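Grercombe Opens Loyalty Token Ledger to Independent Garden Centers

Fri 24 March

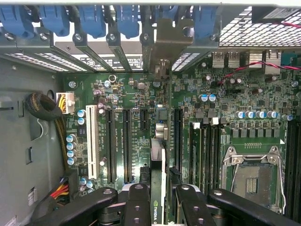 Independent garden centers have been asking for a shared rewards system for years and have never been able to pay for one on their own, according to Khrystyna-Mariia Marchuk, who added that most shops still run on stamped cards and a box under the register. Her remarks opened the announcement by Grercombe that its blockchain-based loyalty network, Kudevness, is now open to retailers outside the original pilot group.

Kudevness is a decentralized ledger on which participating stores issue, accept and settle reward tokens. A customer who earns tokens at one member store may spend them at any other. Settlement between stores takes place overnight, and each store receives a statement showing tokens issued, tokens redeemed and the balance owed to or by the other members.

The pilot began in December with 12 retailers. During that period the network handled plant, seed, soil and tool purchases. Stores in the pilot will keep their existing terms and will be moved to the general release without any change to customer balances.

Under the general release, a member store may set its own earning rate up to a ceiling of 5 percent of the purchase price. The ceiling applies to all members and was adopted at the request of the pilot stores, several of which were concerned that larger retailers would use high rates to draw customers away. Stores may offer additional rewards outside the network at their own expense.

Tokens on the Kudevness ledger are not offered for sale to the public and are not listed on any exchange. They carry no interest and cannot be exchanged for cash. Grercombe has stated that it has no plans to change this policy. Tokens that have not been used expire after 20 months, and customers will receive a notice by email or text message before the expiration date.

"We built Kudevness for people who want a bag of bulbs at a fair price," said Hryhorii Symonenko, Managing Director of Grercombe. "They should be able to use what they have earned without learning any new vocabulary. The ledger keeps the accounts between stores straight, and the customer sees a number on a receipt."

Customers may join at the register with a telephone number or through the Kudevness mobile application. A paper card with a printed code remains available for those who prefer it. Purchase records are stored by the individual store and are not written to the ledger, which holds only the token amount, the date and the member store's identifier. Stores may not view a customer's purchases at another member location.

The ledger is maintained by validating nodes operated by Grercombe and by two partner firms, Pasichnyk and Horkach. Pasichnyk provides hosting and monitoring. Horkach is responsible for the register software that connects a store's point-of-sale system to the network. Member stores are not required to operate a node, although any member in good standing for one year may apply to do so.

The annual membership fee is $240 per store location and includes software updates, printed cards for the first season and telephone support during business hours. No fee is charged on individual transactions. Stores that leave the network must honor outstanding tokens for 90 days or transfer the corresponding balance to the common settlement account.

Grercombe will also publish a summary of network activity each quarter. The summary will list total tokens issued, redeemed and expired, along with any interruption in service lasting more than one hour. Individual store figures will remain confidential.

Applications are open to independently owned garden centers, nurseries and farm supply stores. Applicants should have a point-of-sale system capable of exporting daily sales and a valid business license. Chains and franchise groups are not eligible at this time. Applications will be reviewed in the order received, and approved stores can expect installation within six weeks.

Retailers may request an application packet, the member agreement and the current rate schedule through the Kudevness member services desk. Questions about register compatibility should be addressed to Horkach before an application is submitted.

About Grercombe

Grercombe develops shared accounting and rewards software for independent retailers. The company is privately held.

Media inquiries: Grercombe Press Office

Statements in this release concerning future services reflect current plans and may change without notice. Kudevness tokens are a promotional reward and are not an investment product.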